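Keeping Bread and Pastry Fresh, and Looking After What You Store It In

Most baked goods are past their best sooner than they need to be. The usual causes are packing them while they are still warm, keeping them in the refrigerator, or using a container with a worn seal. The tips below cover croissants, rolls and sliced loaves, then move on to containers and drying racks.

Cool first, pack later

Croissants straight from the oven need at least an hour on the counter before they go under a lid. Steam trapped in a closed box settles on the crust and turns it leathery. If you bought them warm, open the bag as soon as you get home.

Spread them out. Pastries piled in a bowl flatten the ones at the bottom and stay warm in the middle. Shallow stainless steel trays are good for this – they are easy to wipe, they don't hold smells, and they can go in the oven later if you want to reheat. Check the bottom of the tray for a maker's note on oven use. 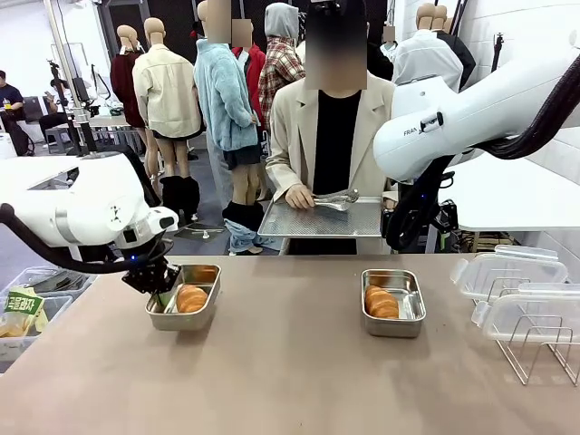 One croissant to a tray leaves plenty of room.

Butter pastry left on bare metal can leave a greasy ring. A square of parchment takes care of it, and you can use the same square two or three times.

Counter, fridge or freezer

Counter: Croissants are good the day they are baked and acceptable the next morning. Crusty bread keeps a day in paper. Soft rolls and sandwich bread last three or four days in a closed container.

Refrigerator: Skip it for plain bread and pastry. Cold air stales bread faster than room temperature does. Anything filled with cream, custard, ham or cheese has to go in the fridge all the same, and should be eaten within a day or two.

Freezer: Wrap each piece on its own, press out the air, and put the wrapped pieces in a rigid box so they don't get crushed. Write the month on the lid. A croissant frozen in April is still fine in May, but by July it will taste of freezer.

Bringing them back

From the counter: 350 degrees for 4 minutes on the middle rack.

From the freezer: unwrap, thaw on the counter for an hour, then heat as above. You can go straight from frozen at 325 degrees for 10 to 12 minutes, but keep an eye on the tips, which brown early.

Avoid the microwave for anything flaky. Ten seconds is all right for a soft roll if you plan to eat it right away.

Choosing containers

Clear plastic boxes with snap-lock lids are the most useful kind for pastry. You can see what is inside, and the latches keep pressure even around the seal. Pick a box taller than the food by at least half an inch so the lid doesn't press on the crust.

Buy one line and stick with it. We had a drawer of Zukero and Jumura boxes in three sizes, and none of the lids traded. Now everything is Kaufmann in two sizes and the drawer closes.
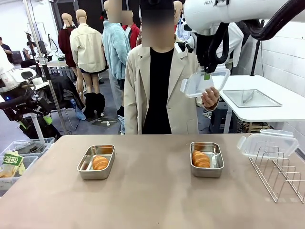
Croissants on their trays, with a latching container ready.

To test a seal, put a dry paper towel inside, close the lid and hold the box under the faucet for a few seconds. If the towel comes out damp, keep that box for crackers in their own sleeve, or for buttons and batteries.

Lids that smell

Plastic holds on to onion and garlic. Fill the box with warm water and a tablespoon of baking soda, put the lid in too, and leave it overnight. If the lid has a removable gasket, ease it out with the handle of a teaspoon and wash the groove with an old toothbrush. Let the gasket dry fully before you put it back. Mold in that groove is the main reason lids get thrown out.

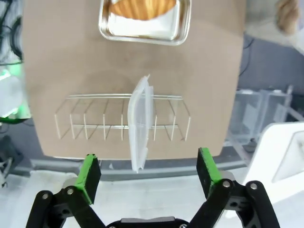 Drying racks

Stand lids and plates on edge, with a gap between them. Flat lids hold water in the rim for hours.

Put something under the rack that can be washed or replaced. A folded dish towel will do, changed daily.

Wipe wire racks down once a week with white vinegar and warm water, and scrub the feet, where scale builds up first. Rust spots on chrome come off with crumpled foil dipped in water. Rub lightly. Once the plating has flaked, the spot will keep coming back, and the rack should be replaced. Ours came from the Stuvedton hardware store and is still good after 48 months.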